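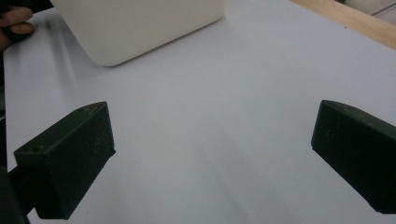
Fig. 6.1. Smooth pale white tabletop, with soft shadow.

Interiors and Everyday Surfaces
Week 6 handout: White, off-white and the look of clean
Revised 2025-02-23

Reading for this week

Course reader, the chapter on kitchens, up to page 62. The section on drains is optional and has its admirers. Bring the Gurklow paint card you were given in the first session. If you have lost it, share with someone who hasn't, and don't use the version on your phone, which will show you the colour of your phone.

1. What we mean by white

Most of the surfaces we call white would look grey, yellow or faintly pink next to a sheet of good printer paper, and the printer paper is cheating, as it usually contains a brightener that makes it look bluer than it is. In a room we judge white by its neighbours. Put a cream wall beside a brown door and it is white. Put the same wall beside a new fridge and it is a wall that belonged to a smoker.

Paint makers know this and sell accordingly. The Gurklow card has a whole column of whites with names taken from dairy produce, weather and seaside holidays. Very few of the names tell you whether the paint leans warm or cool. For this course please describe a white by its lean (yellow, red, green, blue) and its sheen (matt, satin, gloss). "Clotted Morning" will not be accepted in written work, though I admit I have it in the hall.

2. White as evidence

The usual argument for a white kitchen is that it shows the dirt. The usual complaint about a white kitchen is that it shows the dirt. Both sides are right, and they have generally divided the cleaning differently.

Some dirt shows very well on white: coffee, soot, beetroot, the rings under mugs. Some hardly shows at all. Flour, sugar, soap residue, limescale and a thin film of clear grease can all sit on a pale worktop for days while the owner feels well about life. Nor can anyone see bacteria on it, whatever the colour. A white surface tells you about dark dirt. It became a sign of hygiene in hospitals, dairies and bathrooms partly through this and partly through habit, and once a buyer expects it, a maker has every reason to go on supplying it.

When you write about this, keep three questions apart: is the surface clean, does it look clean, and does it look as if somebody has been cleaning it? The last of these is the one that sells houses.

3. Sheen and shadow

A matt surface scatters light in many directions. A glossy one sends much of it off at the matching angle, so you get a bright patch with a lamp in it. Satin is somewhere between the two and is what people choose when they are tired of the conversation.

Soft shadows on a pale surface are easy to read and easy to over-read. The softness has to do with the size of the light source and how far the object is from the surface. A large window makes a shadow with a vague border; a small bare bulb makes a hard one. Students like to put the softness down to the tabletop. The tabletop can alter how dark the shadow looks, especially if the rest of the room is pale and throwing light back into it, but it is rarely to blame for the border.

Glossy white also shows fingermarks when seen from low down, at about the height of a visiting child or a landlord looking for reasons. Get into the habit of looking at a surface twice, once from above and once with your chin near it.

4. Ageing

White things go yellow, and there isn't a single cause. Oil-based paint yellows in the dark, which explains the insides of cupboards and the patch behind the wardrobe. Some plastics yellow in sunlight. Anything near a cooker yellows for the obvious reason. A room repainted in the original white will therefore look wrong against its own skirting boards, and the owner will blame the shop.

Touching up is worse than leaving alone. A fresh dab on an old wall has the wrong colour and the wrong sheen, and it catches the light like a stamp on an envelope. Paint corner to corner or live with the mark.

5. Case for discussion: the Prosser flats

The Prosser flats were fitted throughout with white worktops from Sutero. By the following November the residents' complaints fell into two heaps. One lot said the worktops stained. The other said they were so cold to look at that nobody wanted to sit in the kitchen. The managing agents replied to both with the same letter, recommending a sponge.

The replacement scheme used a speckled grey by Eklow, which hides crumbs superbly. Consider whether this counts as an improvement, and for whom. You may also want to consider the light bulbs, which no one changed in either scheme and which lean noticeably green.

6. Exercise

Choose one white surface you use daily. Look at it for 8 minutes in daylight and again in the evening with the lamps on. Hold the paint card against it both times and note the nearest match. Then write 500 words on the difference, covering lean, sheen and any marks that show in one light and vanish in the other.

Don't clean it first. I can always tell, as the marks section comes in very short.

Hand in on paper at the start of the next session. Any paper will do, except that people who use cream are asked to say so, after last year's argument.

For next time: wood, and things printed to look like wood. The reader's chapter on floors is long, so start early, and skip the appendix on varnish unless you are already fond of varnish.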